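曲がった管の楽しみ　継手という小さな建築

水道の蛇口をひねるとき、その奥にある「曲がり角」のことを考える人がどれくらいいるだろう。私は考える。かなり考える。台所の流しの下をのぞいては、ここで曲がるのか、と声に出してしまい、家族に怪訝な顔をされたことも一度や二度ではない。

管の継手の話をしたい。まっすぐな管と管のあいだに入って、向きを変えたり、太さを変えたり、枝を分けたりする部品である。ホームセンターの奥の棚に並んでいる、あの地味な一群だ。エルボ、チーズ、ソケット、ニップル、レジューサ。名前からしてもう楽しい。エルボは英語で肘のこと。チーズは食べ物とは関係がなく、T字形のティーが複数形になって訛ったものだという説をよく聞く。現場の人が「チーズふたつ」と言っているのを初めて聞いたときは、てっきり昼ごはんの相談だと思った。

継手にのめり込むきっかけは、九月に訪ねたヴァイダ・ジュカウスカスさんの仕事場だった。ジュカウスカスさんは古い建物の配管を調べて直す仕事を長く続けていて、取り外した継手を捨てずに集めている。棚の数は19。引き出しを開けると、布を敷いた上に肘がずらり。錆びて赤くなったもの、内側に白く水垢の層ができたもの、誰かが手で彫ったらしい印の残るもの（意味はとうとうわからなかったそうだ）。目録を見せてもらうと、最後の番号は1,966だった。

「曲がりのところに、その家の暮らしが出るんです」とジュカウスカスさんは言う。流れの速さが変わる場所には、ものが溜まる。台所の排水なら油、洗面所なら髪の毛や石けんかす。まっすぐな管を割っても大したことはわからないけれど、肘を割るとよくわかるらしい。そう言って、縦半分に切った古いエルボを手のひらにのせてくれた。断面に重なった層は木の年輪のようで、思わず爪で数えそうになった。

形の話もしておきたい。ひとくちに曲がりと言っても、きゅっと直角に折れるものと、ゆったり弧を描くものがある。排水では、緩い曲がりのほうが流れがよい。九十度に向きを変えたいとき、直角のエルボをひとつ使うか、四十五度をふたつ並べるか。配管の人たちはここで場所と相談する。壁の中が広ければゆったり取りたいし、狭ければ諦めるしかない。図面ではただの角に見えるところに、そういう小さな押し引きが隠れている。
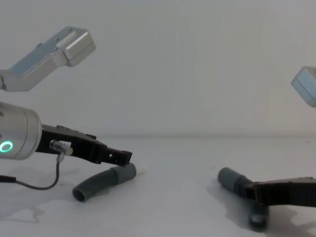 濃い灰色の継手には独特の品がある、と私は思っている。銅の華やかさも真鍮の温かみもないかわりに、光の当たり方で曲がりの丸みがすっと浮かぶ。石を磨いたようでもあり、川底の魚の背のようでもある。ジュカウスカスさんにこの話をすると、大きくうなずいて、灰色だけを集めた引き出しを開けてくれた。薄い灰、青みの灰、ほとんど黒に近い灰。同じ灰色でも並べてみると驚くほど違うのだ！

材質は触るとわかる。鋳鉄は重くて、持ち上げた瞬間に腕がおっと構える。塩化ビニルは軽く、指ではじくとこつんと乾いた音がする。硬質塩化ビニルの管は日本では灰色のものをよく見かけるので、継手といえば灰色、と思っている人も多いはずだ。衝撃に強い種類には紺がかった濃い色のものがあり、耐熱用には赤茶のものがある。色を覚えると、工事中の道端を歩くのが急に面白くなる。

つなぎ方にも流儀がある。ねじを切って回し込むもの、接着剤を塗って差し込むもの、ゴムの輪で水を止めるもの。私がいちばん好きなのは接着の差し込みだ。受け口の内側はわずかにすぼまっていて、管を入れると途中から手応えが変わる。接着剤を塗って、ぐっと押し込み、そのまましばらく押さえておく。気を抜いて手を離すと、管が戻ってくることがある。習いはじめの私は見事に戻された。

組む前には仮置きをする。管と継手を乾いたまま並べて、向きを確かめ、合わせた位置に鉛筆で線を引いておく。接着剤を塗ってからでは迷っている暇がないからだ。ジュカウスカスさんの仮置きは丁寧で、作業台の上にまず肘だけを並べ、そのあと間に入る管の長さを決めていく。曲がりを先に、まっすぐは後で。旅程を組むときに泊まる町から決めるのと似ている。

見学の最後に、練習用の小さな配管をひとつ組ませてもらった。使った継手は13個。エルボが多めの、遠回りばかりする配管である。水を通すと、二か所からぽたぽたと漏れた。ジュカウスカスさんは漏れたところを指で押さえて、「ここはいい音がしますね」と笑っていた。直し方も教わった。接着した継手は外してやり直すわけにいかないので、前後で切って、新しいものに替える。切り落とした肘は記念にもらってきて、いまは机の上で文鎮になっている。

それからというもの、出かけた先で継手を探す癖がついた。古い銭湯の裏手、学校の外壁、港の倉庫。帳面につけた「見事な曲がり」は、この秋だけで21を超えた。お気に入りは、雨樋の竪管が窓をよけるためだけに二度曲がって、また元の線に戻っているところ。窓を塞がないように、誰かがここでエルボをふたつ余分に使ったのだ。

家でも簡単に楽しめる。流しの下の扉を開けて、懐中電灯で奥を照らしてみてほしい。S字やP字にくねった部分はトラップといって、底に水を溜め、下水の臭いや虫が上がってくるのを防いでいる。長く家を空けると、この水が乾いてしまう。旅行から戻って台所が妙に臭うときは、まずコップに数杯の水を流してみるといい。私は年末の帰省の前に、家じゅうの曲がり角をひと回り見てくるつもりだ。

2021年12月14日

関連記事
・蝶番をめぐる小さな旅
・雨樋のある風景　裏通りを歩く
・ねじ山の数え方、教わりました
・道具箱の底から　パッキンの話

お問い合わせ　｜　記事・写真の無断転載を禁じます　｜　© Pinmont編集室　｜　ページの先頭へ戻る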